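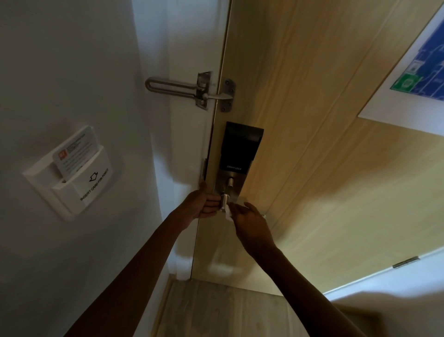 Ghazala Kakakhel

Hello again from the back bench at Fletthorpe! I promised you an update in November, and there's enough going on that it runs a bit longer than the last one.

Quick reminder of what your grant is paying for. Suvarna is the small wheeled robot with one arm that Atif Talpur and I are building in the shared workshop, and her job is to wipe down the things people touch all day: door levers, light switches, elevator buttons. We picked door levers first because every guest room has them and they're awkward. I now know a lot more about how awkward.

Most of this period went into the demonstrations. The arm learns from people, so we go into a room and clean the handle by hand, over and over, the way a housekeeper would. Left hand steadies the lever, right hand does the wiping with a tissue. The smart lock doors are a fun one (fun for me, less so for Atif, who has to write the code) as there's a glossy black panel right over the steel part, and both of those give a depth sensor a terrible time. We have 231 usable demonstrations so far. The target in my proposal was 1,000 by the end of the project, and I'd rather tell you now that I think we'll land under it. Atif thinks we can get by with fewer if they're more varied, and his early tests back him up, but I haven't given up on the number yet.

One thing we hadn't planned for is the steadying hand. Suvarna only has the one arm! When I clean a lever I hold it without thinking, and when she tried it one-handed the lever dipped and the pad slid off the end. We tried three fixes. Pushing lighter didn't clean anything. Wiping only along the top worked but left the underside, where everyone's fingers go. The third was a printed fork that sits behind the pad and cups the lever from below, and that's the one we've kept. It's ugly and it works on the practice door most of the time. Atif wants to redo it in something softer so it won't mark a brushed finish, and I agree with him.

The practice door, by the way, is new. We got a secondhand one for free and bolted it into a stand made of scrap lumber, so we can swap levers on it in a couple of minutes. Please come and see it if you're passing — evenings after 6 are best.

Less good news: the wrist motor. The first one overheated in long runs and we lost more than 30 hours waiting on a replacement and then refitting everything around it. The new one, from Stomura, is a bit heavier, so the arm sags a little at full reach. Atif has a correction in the software for that and I've moved the battery box back to balance her. She looks like she's wearing a backpack.

Money is fine. The motor came out of the spares line, which has $48 left in it, so I'd like to move a little over from printing, where we've spent far less than I guessed. Could you let me know if that needs a form or if this note will do?

Coming up next, the softer fork, then a full set of runs on the practice door with the lights low, then we start on rocker switches. After that we'd like to take her to Gullulmont, where they've offered us one room and a hallway for an afternoon. I'd want Atif standing next to the stop button the whole time, and he's already said yes.

I'll write again once the low-light runs are finished, and I'll bring the old fork along to our next meeting so you can see what a month of arguing looks like in plastic.

Thank you, as ever!

Ghazala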